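Notes from the sewing corner

Well, I've finally given in and joined the mending lot! For years I've been the person who buys a perfectly nice top, gets a hole under the arm and then wears it for gardening until it falls apart. I don't even have that much garden. So when the spring clear-out came along and I found I had more gardening clothes than proper ones, I dug out my gran's button tin and got on with it.

The first go was a disaster, I'll admit. I had a jumper from Herko (lovely thing, mustard, itchy round the neck) with an elbow gone completely, and I tried to darn it while watching telly. By the time the adverts came on I'd stitched the front of the sleeve to the back of the sleeve and also, a bit, to my own skirt. Out came the scissors, and I started again at the kitchen table with the big light on and a wooden spoon shoved up the arm to hold it taut.

A few things I've picked up since then, in case you fancy a go. Use a longer needle than you think you need. Cut your thread no longer than your forearm or it'll knot itself out of spite. And don't pull! I was yanking everything tight and getting those horrid little puckers, when all it wanted was to be left lying there while I went over and under.

I get my thread from the Ağca stall at the indoor market, the one between the cheese and the phone covers. A decent reel has 300 metres on it and I'm still on my first navy one from October. They do offcuts as well, 70p a bag, and you never know what you'll get. My last one was nearly all curtain lining, plus one glorious strip of green corduroy that I'm saving for something special.

Jersey is a different beast, mind. It stretches and curls and slithers about, and a plain running stitch will just go ping the first time you reach for a high shelf. 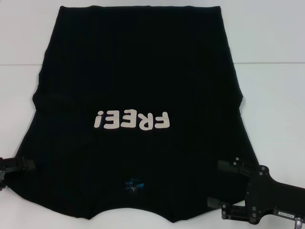 What sorted me out was a ballpoint needle and a tiny zigzag, done by hand and very slowly, with a scrap of iron-on stuff behind the hole. Press it from the inside, leave it to cool, and only then start sewing. I did the hem of my pyjama top that way and it has been through the wash loads of times without budging.

Next on the pile is a pair of Flurkel walking trousers with a broken zip, which I've been putting off because zips frighten me. If you've ever replaced one and lived to tell the tale, do drop me a line. I'm also after a darning mushroom, any condition, and will happily swap it for a jar of rhubarb jam.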